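Sorting Table, Spring Gallery
Photos and text by Bukola Oyewole

Welcome to the gallery of our sorting table. At Ploden we like simple things: a good table, some bins and many small pieces which must find their place. I started to collect these pictures in January, when we moved to the new room with the concrete floor, and I add to them when I have time. The text is short because I prefer that you look.

The table top is butcher block, made of strips in light and honey colors. I oil it myself with Grunus oil, two thin coats, and I wait one night between them. The wood becomes warmer in color each year.

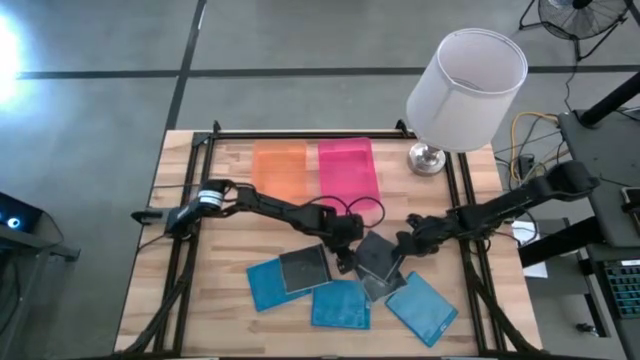
Blue squares and dark gray tiles on the butcher block, with the orange bin and the pink bin behind.

I like very much how the light goes through the walls of the two bins. The pink one is my favorite. The lamp with the white shade and the chrome base stands at the far corner, and it gives the table a little feeling of home.

The squares and tiles belong to a set we call Anozie. The full set has 141 pieces and we keep it in the tall cabinet from Grurkon, on the second shelf. For one sorting we take only a few pieces. It is easier to begin when the table is not too full, and the colors look better also.

If you want a print of a picture from this page, please write to me and tell me the title of the gallery. Prints are on matte paper, 60 cm on the long side. I answer slowly but I answer to everybody.

Page updated Thu 9 May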